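What I learned from a year of sourdough in a cold apartment

I started baking bread last January, which was a poor month to pick. Our apartment is on the ground floor, the kitchen faces north, and the thermostat by the counter read 60 most mornings. Every recipe I had told me to leave the dough somewhere warm. We did not have anywhere warm.

The starter came from Hoi-yan Wu, who lives upstairs and has kept hers going since before we moved in. She gave me a jam jar of it and told me to feed it and leave it alone. I fed it and did not leave it alone. For the first week I lifted the lid every couple of hours. It smelled like paint, then like yogurt, then like nothing much. On day 7 it doubled, and I baked with it that night.

The loaf was flat and very heavy. We ate it as toast.

Flour

I changed flour three times before I changed anything else, and that was a waste of money. The supermarket bread flour was fine. Then I bought a bag of stoneground from the Pistetti mill shop because a woman at the market said her bread had improved with it. It took up a lot more water than I expected and I got a dough like wet cement. I use it now, but only as a fifth of the total. The rest is still the supermarket stuff.

I weigh everything. Cups gave me a different dough every time, depending on who had scooped and how hard the flour was packed down.

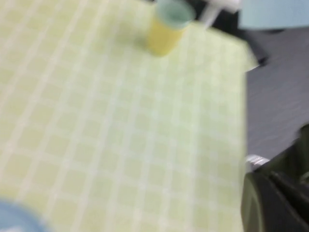

Temperature

Once I gave up on the schedule in the book, the bread got better. The book said four hours for the first rise. In our kitchen it takes nine, sometimes ten. I tried the oven with the light on, and that worked until my husband preheated it for a pizza with the dough still inside. I tried the top of the fridge, but ours is a newer one and the top is no warmer than the rest of the room.

What I do now is use warmer water. I heat it to 80 and mix straight away, and wrap the bowl in a bath towel. In summer I use it from the tap. I mix before dinner, fold it a few times while the evening goes on, and shape it when I get up. If it isn't ready when I get up, I have coffee and wait.

Shaping

I was bad at this for months. The dough stuck to the counter, so I added flour, and then it slid around and would not tighten. Less flour and a wet scraper fixed most of it. The scraper is a plain metal one from Skuseck and it is the only thing I have bought for baking that I would replace the same day if I lost it.
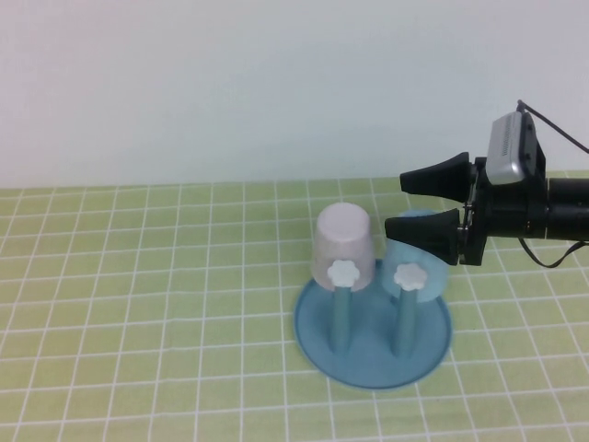
Proofing is the part I still get wrong. The poke test never meant much to me. You press the dough and it is supposed to spring back slowly, but slowly compared to what? I do better with a mark on the side of the container, because then there is a line and the dough is either at it or below it. A tablecloth like the light green one, with its grid of thin white lines, makes a fair guide for shaping too. I set the dough down on the floured counter next to the cloth and compare the length against the squares, and my loaves now come out close to the same size and fit the pan.

The pan matters a bit. Mine is a Dranach loaf pan, secondhand, with a dent in one corner that shows up on every loaf. I bake with foil over the top for the first half and take it off for the second. I had a cast iron pot for a while and liked the crust it made — but lifting it out of a hot oven was hard on my wrists, and it went back to my sister.

I bake twice a week now, and I feed the starter 100 grams of flour the night before. The rest of the time it sits in the fridge door beside the mustard. I have forgotten it for three weeks at a stretch and it came back after two feedings.

Next I want to try rye. Hoi-yan says to keep it wetter than seems right and to wait a full day before cutting it. I will probably cut it sooner.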